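The fruit basket, the tray and the green bowl

October already, and the kitchen column has been nagging at me since the last newsletter went out, when I promised to write something cheerful about storing autumn fruit and then wrote four paragraphs about descaling kettles instead. Sorry about that. (Several of you enjoyed the kettles. You know who you are.) So, fruit it is, and more to the point, where you put the stuff once it has come through the front door, which in our house has been a sore subject for years.

I've been using the same three things since the summer: a wicker basket, a dark tray with a lip round it, and a mint-green bowl that's deep enough for one good apple with plenty of room to spare. None of it matches and I've grown very fond of the lot. 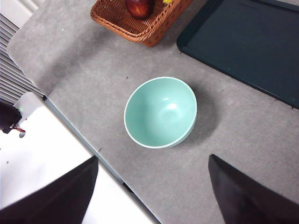
From the Kitchen Column
Words by your usual kitchen correspondent
Letell Residents' Newsletter, October

I should start with the basket, as it came first. We used to keep our fruit in the bottom of the fridge, in that drawer where things go to be forgotten, and I was throwing out an embarrassing amount. Soft pears, wrinkly satsumas, a lemon that had gone hard as a golf ball. Then in spring I cleared the drawer out for good, wiped it down, gave it over to carrots and told everyone that fruit was going to live on the worktop from now on where people could see it. There was a bit of muttering. Within a fortnight we were eating twice as much of it, and the muttering moved on to the subject of who'd had the last plum.

Wicker suits fruit nicely, I think. The air gets in round the sides and you don't end up with that sweaty puddle you find under apples in a plastic tub. It does collect crumbs and bits of leaf and the little stickers that come off, so every couple of weeks I tip everything out, take the basket to the back door and give it a good bang on the bottom. If it's really grubby I go over it with an old toothbrush and barely damp cloth, then leave it upside down on the rack until the next morning. Please don't soak it! I did that with a bread basket once and it came out the shape of a saddle.

The tray was from Drornel, the homeware place next to the tile shop, and I only went in for a washing-up brush. It's dark, somewhere between green and blue depending on the time of day, and the raised edge is the whole reason I bought it. Things stay on it. You can carry an apple from one end of the house to the other without it setting off on its own adventure under the sideboard. I paid 21 pounds for it, which made me wince a little at the till, and I've used it every single day, so I've stopped wincing.

Then the bowl. I'd been after something for the "next to be eaten" fruit, because a basket is a bit of a free-for-all and everybody reaches for the nicest one on top. My mother did this with a saucer. Whatever needed eating that day went on the saucer, and you weren't allowed to touch the rest until the saucer was empty. I can't say I loved the rule as a child (it was always the bruised one) but it does work, and now I find myself enforcing it in exactly her tone of voice.

So the morning routine goes like this. While the kettle's on I have a rummage in the basket, feeling for anything that's on the turn. An apple with a bit of give in it comes out first. It gets a rinse and a dry on the tea towel, then into the bowl, and the bowl goes on the tray. That's today's. If it's still sitting there at four o'clock I cut it up and put it on a plate in front of whoever is nearest, and it's gone in minutes. I don't know why people who won't pick up an apple will happily eat eight slices of one, but there we are.

Bananas need a word to themselves. I like them standing up against the side of the basket if they'll go, as they mark less than when they're lying underneath everything, and I keep them towards the edge so they come out first. The trouble is that they hurry everything else along. Put a ripe banana in with your hard pears and the pears will be ready before you are. Sometimes that's just what you're after! Sometimes it's a disaster, and you're making chutney at ten at night.
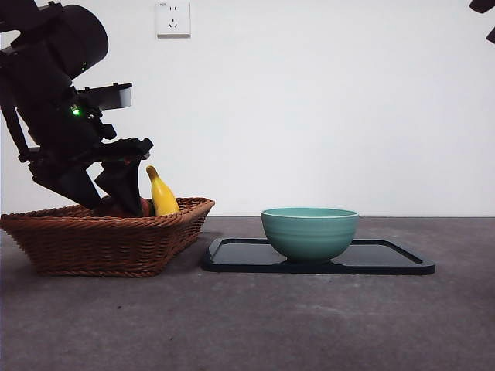

One reader wrote in after I touched on this in the summer to say that bananas shouldn't be in with apples at all, that hers hang from a hook under the wall cupboard, well away from everything, and that she gets a good three extra days out of them. She also thinks a basket ought to be lined with a tea towel, changed weekly, and that anyone who washes fruit before it goes into storage is asking for mould.

I've been thinking about that letter ever since, and I agree with nearly all of it. The hook is clever. We haven't the right sort of cupboard, and I know perfectly well that somebody tall would walk into it, but if you've got the spot then do give it a go. The tea towel I've tried and I'm in two minds. It does save the apples from getting pressed into the weave, and it's easy to whip out and wash. On the other hand it covers up the bottom, and the bottom is where trouble starts. I came back from a week away to find an orange under there that had grown a coat.

On washing she's quite right. Rinse it when you're about to eat it, or when it's off to the bowl for the day, and leave the rest alone.

I've had a few questions about which apples keep best, and the general rule I was taught is that the late ones last and the early ones don't. Those lovely soft-skinned things you get in August want eating that week. The darker, thicker-skinned ones that come in around now are much better-natured, and the deep red sort look so handsome in a pale bowl that I tend to leave one out for show. My neighbour's tree has gone mad this year and there have been carrier bags left on doorsteps all down our side of the road. If you've had one of those bags, sort it the day it arrives. Perfect ones to keep, anything knocked or nibbled to cook with now. One bad apple really does do for the others, just as your gran told you.

For keeping a big batch, wrap each apple in a bit of newspaper and lay them in a single layer somewhere cool and dark. A garage will do, or under the spare bed if you don't heat that room. Check them when you remember. I use old copies of this newsletter, and I hope nobody at the printers takes offence.

The other thing I've changed is carrying the tray about. It lived on the worktop to begin with, but I've found that fruit gets eaten wherever people happen to be sitting, so in the evenings the tray goes with us. It's been on the arm of the settee, on the landing, on the end of the bed when I had that cold. It's a proper flat-bottomed thing and doesn't wobble, and you can put a core on it afterwards without marking anything.
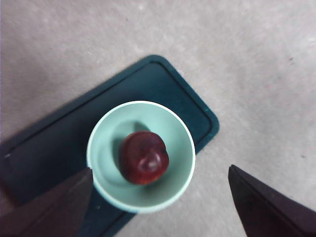
Today's apple in the green bowl, on the tray.

While I'm on cores, a plea. They go in the food caddy, and the caddy goes out with the food waste, and the little stickers go in the ordinary bin. The compost heap behind the Shokri allotments is full of tiny plastic labels that will outlive the lot of us. It takes two seconds to peel one off. I stick mine along the edge of the draining board as I go, then scrape them all off in one satisfying sweep when I do the sink.

Now, a recipe of sorts, as I can't leave you with nothing to cook. It's for the apples that have gone past nice and aren't yet past hope. Peel and chop them, put them in a small pan with a splash of water, a spoonful of sugar and as much cinnamon as you fancy, and let them tick over with the lid on until they slump. I go in with a fork and leave it lumpy. It's lovely on porridge, lovelier on toast with a thick scrape of butter, and it'll sit in the fridge in a jar for a few days if you hide it behind the mustard. A banana that's gone freckly can be mashed in at the end off the heat. It goes a slightly alarming colour and tastes wonderful.

If you want something more like a pudding, tip the whole lot into a dish and cover it with 135 grams of crumble topping per person (yes, I know that's a lot, and no, I won't be taking questions). Twenty-five minutes in a hot oven, or until the edges bubble up. 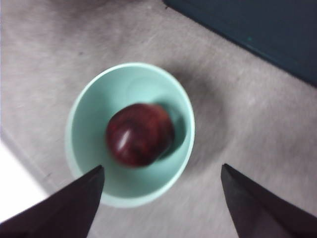
The jar trick works for pears as well, by the way, though they give off far more liquid, so leave out the water altogether and keep an eye on them. Plums I'd do in the oven. Lemons want nothing doing to them at all, only using up before they go hard, and I'd love to hear what you do with the halves that get left cut side down on a saucer. Mine go into the kettle, which brings me dangerously close to last month's column.

A couple of bits to finish. The jar swap is back at the Grasico hall, in the small room this time, from two o'clock until the tea runs out. Bring clean ones with lids that fit, please. We were left with a whole box of lids last year and not a jar among them. And if anyone has a spare preserving pan they'd lend me for a weekend, I've got two carrier bags of windfalls by the back door and only one saucepan that isn't burnt.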